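Chapter 4. Replaying a recorded run in Tlapale

Revised 1/2/19 by Nana Sulemana and Geeta Awasthi

By now you have Tlapale installed, your robot description loads without complaints, and the arm moves when you drag the joint sliders. Great! This chapter gets you to the part we enjoy most: taking a run you recorded earlier, playing it back in the simulator, and changing the planner settings while you watch the effect. You can do all of it at a desk with no hardware switched on.

You will work with three programs here. Tlapale is the simulator and replay window. Filtlow is the perception node that turns camera images into object poses. Fludano is the motion planner. They talk over the local message bus, and each one can be restarted without stopping the other two (try it, it's fun to watch Filtlow drop out and pick the cabinet up again a moment later).

4.1 Before you start

Check these items first.

– Tlapale, Filtlow and Fludano all report the same major version on their About screens.
– The run folder contains a scene file, a joint log and a camera list. Older runs may lack the camera list; see 4.5.
– The Grodley asset pack is unpacked in the shared assets folder. It holds the meshes and textures the sample scenes call for.
– You have write access to the run folder. Tlapale saves its index there the first time you open a run.

Note: If you keep run folders on a network drive, copy the one you want to your own disk. Replay works over the network, but scrubbing back and forth feels sticky.

4.2 Open the run

1. Start Tlapale and choose Run > Open.

2. Pick the run folder itself and click Open. Don't pick a file inside it.

3. Wait for the index bar at the bottom of the window to fill. The sample run has 2,343 joint samples and indexes in a few seconds. Your own runs may take longer the first time and will open right away after that.

4. Look at the Scene tree on the left. Every item should have a filled dot next to its name. An open dot means the item is listed in the scene file but its mesh was not found.

5. Press the space bar. The arm plays through the recorded motion at normal speed. Press it again to pause.

6. Drag the time slider. Camera views, joint plots and contact list all follow the slider together, so you can park on one moment and look at it from every side.

Caution: Check that the bus selector in the upper corner says Local before you press play. With the selector on Live, Tlapale sends the same joint commands to whatever controller is listening. There is a confirmation box, but please don't rely on it.

4.3 Set up the camera views

A good replay layout has at least one camera fixed to the gripper and one fixed to the world. The gripper camera tells you how the fingers line up with the target. The world camera tells you what the rest of the arm is doing, and that is where elbow trouble shows up long before the fingers look wrong.

1. Choose View > Layout > Three panes.

2. Click the first pane and select your gripper camera from the list.

3. Click the second pane and select a world camera. Orbit with the right mouse button until the elbow joint and both fingers are in view together, then click Pin.

4. Click the third pane and select the gripper camera again. Turn on Hold in this pane. It will stay at the time you choose while the first pane keeps following the slider, which makes small differences in approach angle much easier to spot.

5. Set the render rate. The default of 10 frames per second is plenty for planner work and leaves the graphics card free for Filtlow.

6. Save the layout with View > Layout > Save as. Layouts are stored per user, so two people can open the same run and each see their own panes.

Note: Shadows cost render time, but keep them on in the world view. A shadow on the table gives you a quick read on how high the arm is, and you'll miss it once it's gone.

Note: Near clipping on the gripper camera is set separately from the other cameras. If the fingers vanish or show their insides, lower the near value a little at a time until the surfaces close up.

4.4 Connect perception and planning

So far you have only been playing back a log. Now you hook up the two live nodes and let them work on the rendered images as if they came from a real camera.

1. Start Filtlow with the replay profile. Its status light in Tlapale changes from gray to green.

2. In Filtlow, open Sources and tick the gripper camera. Leave the world camera unticked for now.

3. Back in Tlapale, choose Overlay > Pose estimates. Each object Filtlow recognizes gets a set of axes drawn over it.

4. Scrub slowly through the approach. The axes should sit still relative to the object while the camera moves. If they swim, the camera intrinsics in the camera list don't match the ones in the Filtlow profile. Copy them over from the camera list and restart Filtlow.

5. Start Fludano and choose Replan from here. Fludano takes the arm pose at the current slider time and plans a new path to the goal stored in the run.

6. Compare the two paths. The recorded one is drawn as a solid line and the new one as a dashed line. Press P to swap which one the arm follows.

7. Open the Planner panel and change one setting. Try Clearance first. Raise it by one notch, press Replan, and watch how the dashed line bends away from nearby surfaces.

8. When you like the result, choose Save branch. Tlapale writes the new path beside the original and leaves the recorded log untouched.

Take your time with step 7! Most of what we know about tuning Fludano came from parking the slider at an awkward moment and pressing Replan over and over with slightly different numbers. An evening of that in December gave us the default clearance table that ships with this release.

Note: Fludano checks collisions against simplified shapes, while the camera panes draw the full meshes. Choose Overlay > Collision shapes to see what the planner sees. Thin parts such as door handles are the usual surprise, since their simplified shapes are noticeably fatter than the parts themselves.

Caution: A branch that runs cleanly in replay has been checked against the scene file only. Measure your real workspace and update the scene before sending a branch to a controller, and run it the first time at the lowest speed.

4.5 Common messages

Index out of date. The joint log is newer than the index. Choose Run > Rebuild index.

Camera list missing. The run was made with an earlier recorder. Choose Run > Make camera list and fill in the mounting link and field of view for each camera. Tlapale guesses the rest, and its guesses are pretty good.

Mesh too dense for collision. The mesh has more faces than Fludano accepts for automatic simplification. One cabinet model we tried had 3,319 faces in the hinges alone. Simplify the mesh in your own editor, or assign a box to it in the Scene tree.

Pose jump rejected. Filtlow saw an object move farther between two frames than the filter allows. One or two of these during a fast wrist rotation are harmless. A steady stream of them points back to the intrinsics; repeat step 4 in 4.4.

No path within budget. Fludano ran out of planning time. Raise the budget, lower the clearance, or move the slider a bit earlier so the arm starts from a roomier pose. Going earlier works more often than you'd expect. In our test set of 1,609 replans it was the fix we reached for most.

4.6 Checking the approach in three panes

With the layout from 4.3 loaded and overlays turned off, step through the approach and pay attention to the fingertips and the elbow at the same time. The first and third views below look along the gripper toward the cabinet; the second shows the arm over the tabletop. 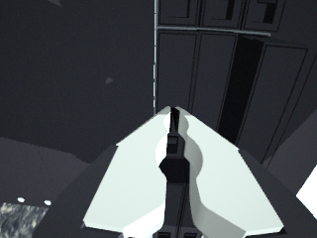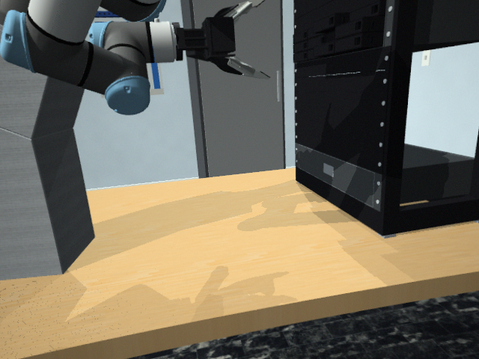
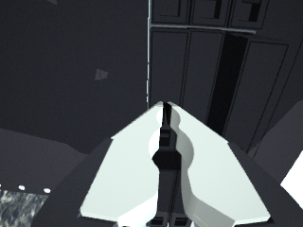
Can I replan from a held pane instead of the slider time?

Click the held pane so that its border lights up, then choose Replan from here. Fludano uses the time of whichever pane is active. The slider stays where it was, and the new branch is named after the held time so you can find it again in the branch list.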